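Plastic plates for everyday use – keep or toss?
Kitchen & Dining > Tableware

mbergeron91
Posts: 924
We're down to five stoneware plates out of twelve and I'm tired of sweeping up. My sister switched her whole house to plastic plates and says she'd never go back. I have a white table that shows everything, so looks matter a little. Does anyone here eat off plastic every day, and does it hold up? I don't want to buy a stack and put them all out at the curb by February.

Abenezer_S
Posts: 91
We've used plastic for three years. They hold up if you keep them out of the microwave and don't saw at a steak on them. Knife marks are what ruins them. Once the surface is scratched it holds tomato sauce and you can't get it out.

Get the ones with a raised rim. Flat ones are useless for anything with gravy.

letay_d
Posts: 800
I'd go the other way. I had plastic for a year and gave it all to my nephew when he moved out. Food goes cold faster, the plates slide around when you cut, and they come out of the dishwasher with water sitting on them. Every time. Stoneware breaks but it's nicer to eat from. Buy open stock and replace one at a time.

mbergeron91
Open stock is how I got to five. They stopped making mine.

What color do you have, Abenezer? My sister's are red and I can't live with red.

Abenezer_S
Pale green. We bought them at Varnlow, no idea if they still carry them. Ours is a white table too.

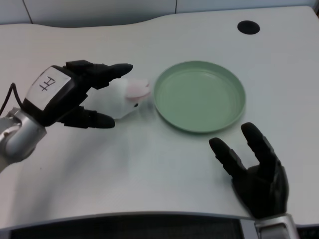 Green plate on the white table. Shallow, with the rim I was talking about.

It's a dull green, close to sage. Crumbs show less on it than they did on the white plates we had before. I wouldn't put soup in it.

mbergeron91
That's a nice color. Softer than I was expecting from plastic. What do you use for soup then?

Abenezer_S
Regular bowls, ceramic. We've only broken 2.

Berhanu T
Posts: 36
Letay is right about the sliding. A placemat fixes it though. We use the thin rubbery kind from Grumura and wipe them down after supper.

On the water in the dishwasher: load them on the top rack, tilted, and open the door when it's done. Still damp sometimes – I keep a towel over the oven handle for that.

letay_d
So you need a placemat, a towel, a separate set of bowls and no knives. I'll stay with stoneware.

Berhanu T
I have three kids under eight. I'll take the towel.

ayantuk
Posts: 12
Could you do both? We keep the plastic in a low drawer for breakfast and lunch and the good plates up in the cabinet for dinner. The good ones last longer because they're out less. Check the diameter before you buy. Our first set was too wide for the drawer and went back on a Tuesday, one day before the return window closed.

mbergeron91
Both might work. I have one deep drawer full of lids that don't fit anything, so that can be cleared out. I'll measure it tonight and look for something in that green.

Abenezer_S
Measure the dishwasher rack too.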